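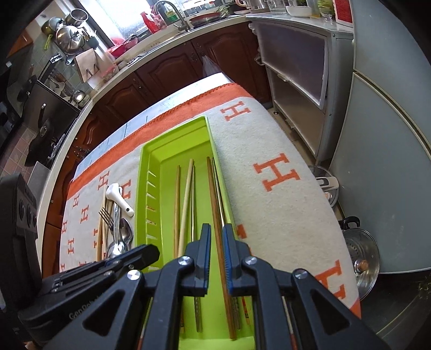
Opinion | Robots & Research

I read a lot of robot learning papers, and the part I always flip to first is the list of objects. Blocks, usually. Maybe a mug. So when the Plumora write-up came across my desk I got a little excited, because these folks picked chopsticks!

If you missed it, the idea is simple enough. People carry a gripper around by hand, do ordinary chores in ordinary kitchens, and the recordings train a policy for an arm later on. The team gathered 1,256 demonstrations across 44 homes, and sorting utensils took up a big share of them. Their headline number is a 60 percent success rate on kitchens the policy had never met.

I've seen people sniff at that 60. I think it's the best thing in the paper. The older Busa benchmark gets much prettier scores, sure, but it uses one table, one light and one kind of spoon (and a very polite spoon at that). Try it with thin sticks lying side by side in a narrow tray, wood next to metal, and a patterned blanket underneath - that's what a kitchen table looks like at my place too.

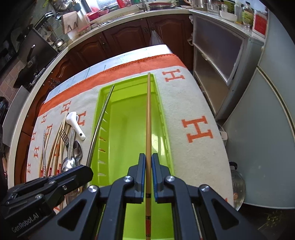
What I'd fix

My gripe is with the scoring. A trial counts as a win if the stick leaves the tray, period. Drop it on the floor a second later and you still get your point, which seems awfully generous to me. Carrillo's group waits 2 seconds before they call a grasp good, and I'd love to see that rule copied here.

I'd also like the failures released. Trosetti did it with their drawer data and I learned more from those clips than from the whole results section - a slipped chopstick tells you plenty about finger pads and grip angle. Put them up, even the embarrassing ones. I'll watch every last one of them with my coffee.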